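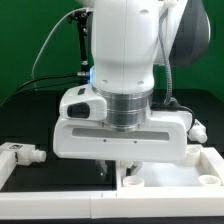
El brazo robótico de la célula de clasificación, con la pinza situada a baja altura sobre la bandeja de dos compartimentos.

Puesta a punto de la célula de clasificación de Pralurholm

Abril de 2018

El centro de ensayos de Pralurholm ha completado la revisión de mantenimiento de su célula robotizada de clasificación de piezas pequeñas, instalada por la empresa Tronex y destinada a las pruebas de manipulación del programa Rivo. Los trabajos se han centrado en la pinza, el cableado exterior del brazo y la referencia de posición de la bandeja, y han permitido devolver el equipo al calendario ordinario de ensayos.

La intervención estaba prevista desde diciembre, cuando el servicio técnico detectó pequeñas desviaciones en la altura de aproximación de la pinza. La desviación no impedía el funcionamiento de la célula, pero obligaba a repetir la calibración con una frecuencia superior a la que establece el plan de mantenimiento del centro. Desde la última revisión general, el equipo había acumulado 1.335 horas de servicio.

Durante los trabajos se desmontó la pinza de la brida metálica que la une al brazo, se limpiaron las superficies de contacto y se comprobó el par de apriete de los tornillos. El técnico encargado verificó asimismo la fijación del módulo de cámara, montado en la parte superior izquierda del cuerpo de la pinza. Cualquier holgura en este punto se traslada a la estimación de la posición de los objetos, por lo que el procedimiento exige revisar el soporte antes de iniciar la calibración y de nuevo a su término.

El cableado recibió una atención particular. Los cables discurren por el exterior del brazo y deben conservar holgura suficiente para acompañar el giro de la muñeca sin rozar el cuerpo de la pinza ni apoyarse en el borde de la bandeja. Se sustituyó un tramo que presentaba desgaste en la cubierta y se modificó el recorrido de otro, que en determinadas posturas quedaba sometido a tensión. El conector del lado izquierdo, sujeto a una varilla vertical negra, se ha mantenido en su emplazamiento original.

La segunda parte de la intervención correspondió a la zona de trabajo. La bandeja, blanca y de paredes elevadas, se divide en un compartimento de fondo negro y otro de fondo blanco. Para las comprobaciones se emplean 3 vasos blancos de poca altura y borde grueso, que el brazo debe trasladar de un lado a otro. El contraste entre ambos fondos permite valorar el comportamiento del sistema de visión en condiciones distintas: las piezas claras se distinguen con facilidad sobre el negro, mientras que sobre el blanco la detección depende en mayor medida de la iluminación y de la sombra que proyecta la propia pinza.

El ajuste de la altura se efectuó con el brazo en velocidad reducida. La pinza desciende hasta la cota mínima autorizada junto al tabique central, se registra la posición y se repite la maniobra en cada compartimento. La tolerancia admitida por el centro es de 2 milímetros. Concluida esta fase, se ejecutó una serie de 50 ciclos completos de recogida y depósito, sin paradas por contacto con el tabique ni con las paredes de la bandeja.

El servicio técnico ha incorporado además 2 modificaciones al protocolo de uso. La primera establece que, antes de cada jornada de ensayos, se compruebe visualmente el recorrido de los cables con el brazo en su posición más baja. La segunda dispone que la bandeja no se retire de la mesa sin anotarlo en el registro de la célula, de modo que el turno siguiente pueda verificar la referencia antes de poner en marcha el programa automático.

Los dedos de la pinza no han requerido sustitución. Su estado volverá a examinarse en la próxima parada programada, junto con el asiento de la brida. Las piezas de repuesto, suministradas por Koyama, quedan depositadas en el almacén del centro a disposición del personal autorizado.

La célula vuelve a estar disponible para los grupos participantes en el programa Rivo. Las solicitudes de uso se tramitarán por el procedimiento habitual y se atenderán por orden de recepción, con prioridad para los ensayos aplazados a causa de la revisión. Los grupos que dispongan de programas guardados con anterioridad a la intervención deberán cargar de nuevo el archivo de calibración y realizar una primera ejecución a velocidad reducida, en presencia de un miembro del servicio técnico.

El informe de mantenimiento, con los valores de calibración y el esquema actualizado del cableado, puede consultarse en la secretaría del centro de ensayos de Pralurholm.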